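Are Loot Boxes Really Free?

Lots of video games say they are free. Should you believe it? Let's check.

Take a racing game called Zallum. You can download it without paying. But to get the fastest car, you open mystery boxes, and each box costs 25 gems. You start with 200 gems, so you get eight tries. Then the gems are gone – and the shop pops up.

The game says you "could win" the car. So could everyone! Look for the small print. In Zallum, it says one box in 421 has the car inside. The other 420 have stickers, horns and paint.

Some players say they got it on their first try. Maybe they did. The players who opened 232 boxes and got horns don't make as many videos.

Before you tap "buy," ask a grown-up, and ask yourself a question too: would I pay for this if I could see what was in it?

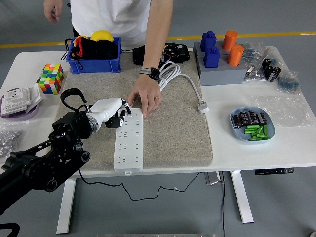
Be careful with timers as well. "Only one hour left!" often comes back on Friday, with the same car and a new clock.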